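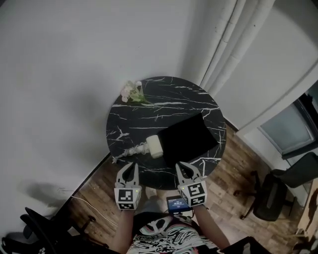 A toy hammer and a flat black cloth on a round table

Tronell is a free lightmapping program for real-time 3D scenes. It works out how light falls on the fixed parts of a scene and stores the result in image files, which a game engine can then lay over the ordinary textures. The program was first written as a companion tool for the Ikidach engine and later became a separate project. It runs on Windows and Linux and can be used through a graphical window or from the command line.

Background

The Ikidach engine was designed for small games and walk-through programs on modest hardware. Early versions could light a scene only with a limited number of dynamic lights, and shadows on walls and floors had to be painted into the textures by hand. The studio Raltwood, which was using the engine for an adventure game, wrote a command-line tool that read a level file and produced one greyscale lightmap for each mesh. The tool had no name at first and was passed around among users of the engine as a zipped folder with a short text file.

After requests on the engine's forum, Raltwood released the source code under a permissive licence. The name Tronell appeared with the first public release, together with a simple preview window. Colour lightmaps followed in the second release, and the old greyscale mode was kept as an option for projects short of texture memory.

Features

Tronell loads a scene made up of static meshes, reads the position and colour of its lights, and calculates direct lighting for every texel of the lightmap. Point lights, spotlights and a single directional light are supported. Area lights were added later and are treated internally as a grid of point samples, so a large area light takes much longer to calculate than a small one.

Indirect light is handled in a separate pass. The user sets the number of bounces, with three as the default. Each bounce picks up the average colour of the surface texture, and a red wall will therefore tint a white floor next to it. Emissive materials can also act as light sources, though only when the indirect pass is switched on.

Before lighting begins, the program needs a second set of texture coordinates in which no two triangles overlap. If the mesh does not already contain one, Tronell can generate it. The built-in unwrapping splits the mesh along sharp edges and packs the pieces into a square. The angle at which an edge counts as sharp is 40 degrees unless changed. The padding between pieces is set in texels, and too small a value causes dark lines along seams when the engine uses mipmaps.

The preview window shows the scene with lightmaps only, textures only, or both. Individual lights can be switched off in the preview, but the saved result includes all lights unless they are also disabled in the scene file.

File formats

Scenes are stored in the Zacharias format, a plain text layout shared with the Ikidach level editor. A Zacharias file lists nodes as indented blocks, each with a type, a transformation and a set of named properties. Lightmap settings such as resolution and padding are kept as properties of the node, which allows the level editor to show and change them without knowing what they do.

The format went through several changes that broke older files. Version 4 replaced Euler angles with quaternions, and scenes saved before then have to be converted with a small script supplied in the tools folder. Version 5 introduced external references, so that a mesh used many times in a level is written to the file once.

Lightmaps are written as PNG files. A floating-point output was added for engines with high dynamic range rendering, using the OpenEXR format. The names of the output files are built from the node name and a number, and two nodes with the same name will overwrite each other's lightmaps in versions before 2.3.

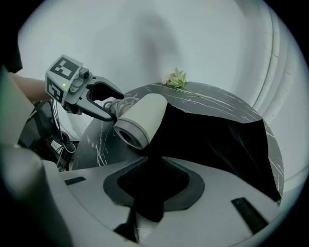 Scripting

From version 2.0 onwards, Tronell can be controlled by Lua scripts. A script can open a scene, change the properties of nodes, start the calculation and save the output. Scripts may also add entries to the Tools menu of the graphical version. The interface consists of 207 functions, a number of which exist only to keep scripts from the 2.0 series working and are marked as outdated in the manual.

A common use of scripting is the overnight build, in which a draft resolution is used during the day and a full calculation is started for all levels at a set time. The distribution includes a sample script for this purpose. It writes a log with the time taken for each mesh.

Performance

The direct lighting pass divides the lightmap into square tiles and uses all processor cores. The indirect pass was limited to a single core until version 2.2, when it was rewritten. In a test scene supplied with the program, a town square made up of 974 meshes, the rewrite cut the calculation time from more than 13 hours to just under two on the same computer.

Memory use depends mainly on the total number of triangles, as the whole scene is held in a bounding volume tree during the calculation. Very large outdoor levels usually have to be split into sections. Light from a neighbouring section is then lost unless its meshes are loaded as occluders, a setting that keeps them in the tree without giving them lightmaps.

Limitations

Tronell does not handle moving objects. Characters and doors must be lit by the engine at run time, and doors in particular can look out of place when they open onto a wall with a baked shadow. Transparent materials are treated either as fully solid or as fully clear, with a threshold on the alpha channel. Coloured shadows from stained glass are therefore not possible.

The Linux version lacks drag and drop in the scene tree. Undo covers changes to node properties but does not cover unwrapping, and the manual advises saving a copy of the scene first.

See also

Ambient occlusion
Global illumination
Radiosity (computer graphics)
UV mapping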